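Search this site Type and hit enter

Last updated: June

Handout 5: Stock and soup, the vegetable kind

Hi everyone! I promised I'd write up my stock, so here goes. You need 3000 ml of cold water, 900 g of mixed vegetables (I like leeks, carrots, celery and a fat onion with the skin on) and nine peppercorns. Salt comes later, please, or it gets far too strong as it cooks down.

Chop everything fairly small. I sweat mine in a little oil for five minutes first, lid on, and then the water goes in.

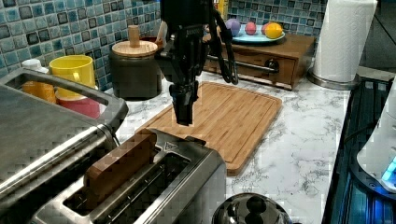
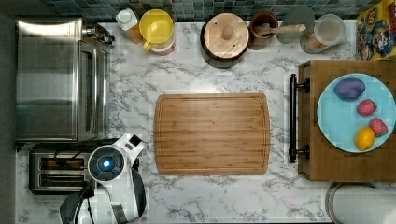 The bamboo board on the marble counter, both times.

Keep it at a lazy simmer for 45 minutes. No boiling! It goes cloudy and tastes a bit like cabbage water (I've done it more than once). Strain it, and don't squash the vegetables, however tempting.

For next time, bring a lidded tub. The Plustik ones are fine, and so is an old jam jar. We'll use your stock for the barley soup, so freeze it if you made it early.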